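Members' Forum: Payments and Settlement
Topic: Parport shared ledger pilot -- should smaller societies take part?

ledger_desk
Members will have received the consultation paper on the Parport pilot. It proposes that participating societies record transfers between one another on a shared ledger, with Crenshaw acting as operator for the first stage. Comments close at the end of April. I would welcome views here before our own reply is drafted.

northbranch
Our board has read the paper and is minded to decline. The joining fee is £2,000, and we sent 459 transfers to other members in the whole of last year. The present overnight file costs us very little and our auditors understand it.

Statlow_ops
I would ask northbranch to look again at section 2. The fee is waived for any society with fewer than 80 staff, provided that it joins in the first stage. Statlow took part in the earlier trial and found the daily matching of records a good deal shorter.

northbranch
Thank you. I had missed the waiver, and it does alter the sum. It does not alter my main concern. The paper says that entries "may be corrected by agreement", but it does not say whose agreement is needed, or how long the customer must wait for the money.

quillgate
I share that concern. A payment sent to the wrong account can be recalled under the present rules by a single telephone call. We should not give that up for a quicker matching process.

Statlow_ops
With respect, the recall rules are not being given up. A correction is added as a second entry and the first remains on record. In the trial, both societies had to approve it.

quillgate
Then the paper ought to say so. The trial rules do not bind Crenshaw in the pilot.

ledger_desk
That is a fair point and I shall put it in the draft. I shall also ask whether Mosivell, as supplier of the software, would be able to read members' entries. 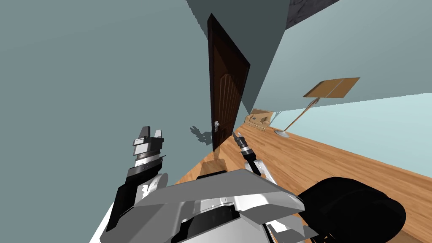 The draft will be placed in the members' library by noon tomorrow, and any changes to the wording should be posted in this thread.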